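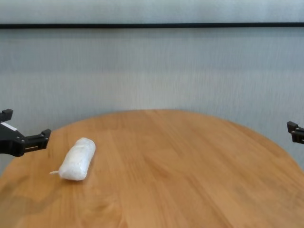
Re: Item-level entries for the Clistside mission letters
October 19, 2018

Edivaldo Quintana wrote:

> We are ready to start on box 3 of the Clistside papers. The old
> typed inventory gives one line per folder, with sender and year.
> Do we keep that, or does each letter get its own entry? Many are
> fair copies made by the same clerk, and I can't always tell a
> copy from the letter that was sent.

Each letter gets its own entry. The folder line stays in the finding aid as a folder title, so that older citations still lead somewhere, but it should not be used as the source for dates. I compared the inventory against the first two boxes and found the year wrong in 8 folders. In most of them the typist took the date of the docket on the back, which records when the letter was received.

For the date field, use the date at the head of the letter. If there is none, use the docket date in square brackets and say so in the note. Letters from the Pruston station that were begun in one month and finished in another get both dates. The long one about the flour shipment is an example: it opens in February and has two later additions in a different ink. That is one item with one number.

On copies, the form of the signature helps. The clerk writes "signed" before the name, and he runs the closing formula on one line to save paper. A sent letter will normally have fold lines and an address panel. If you have neither kind of evidence, enter "manuscript letter" and leave the copy status blank – a blank can be filled in later, and a wrong guess tends to get cited.

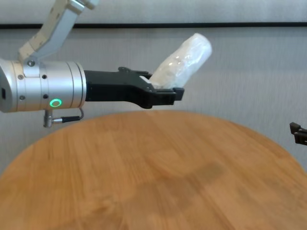 Quintana also asks whether the printed versions should be noted when the newspaper cut or changed the text. Yes, in the related materials field, with the issue date and page. Do not list the differences line by line. One sentence is enough, such as "Printed version omits final two paragraphs."

Page counts should include blank pages that are part of the folded sheet. A single sheet folded once is 4 pages, even if the writing stops on the second. The Seixas letters were counted the other way, by written pages only, and I am correcting those as I reach them.

Names of places should be given as the writer spells them, with the current form in the subject headings. Rinus appears in three spellings, all in the same hand.

The numbering for box 3 starts at 126. Please leave the typed inventory in the front of the box when you are done with it.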